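moluna-grasp

Grasp proposal and jaw width control for the Moluna handheld gripper. The package takes wrist camera images, proposes a grasp on one object, and outputs a target jaw width plus an approach direction. It does not do arm motion planning. If you need that, use your own planner and subscribe to the grasp topic.

Status: usable, interface may still change. Last update to this file: Tuesday, July 12, 2022.

Install

Clone the repo, run setup.sh, then run check_camera. The check fails if the lens calibration file is missing. Calibration files go in config/lens and are not shared between units, even if the lenses are the same model.

Running

propose --input folder writes one JSON file per image.
propose --live reads from the camera and publishes at 20 Hz.
replay --session name plays a recorded session with the proposals drawn on top.

Settings

max_candidates: default 3. Higher values slow down the live mode.
min_jaw_gap: in millimeters, default 2. Do not set it to zero, the width controller will chatter.
mask_jaws: default on. Hides the finger pads from the segmentation step. Turn it off only for debugging.

Test set

The repo comes with 500 labeled images of household objects on soft and hard surfaces. Labels are object outline, grasp axis and jaw width. Nidia Cabrera did the labeling and Consuelo Cárdenas reviewed it.

Known problems

Clear plastic is the weakest case. On a patterned cloth the segmentation follows the print showing through the wall of a cup and the outline comes out broken. A bright can lying next to the cup makes it worse, as the top candidate often jumps to the can. Pass --target with a pixel position to hold the choice.

Shadows from the gripper are sometimes labeled as objects. A fix is planned for September.

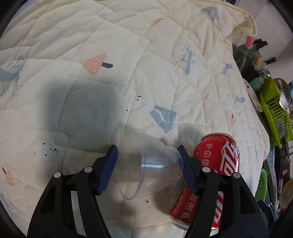
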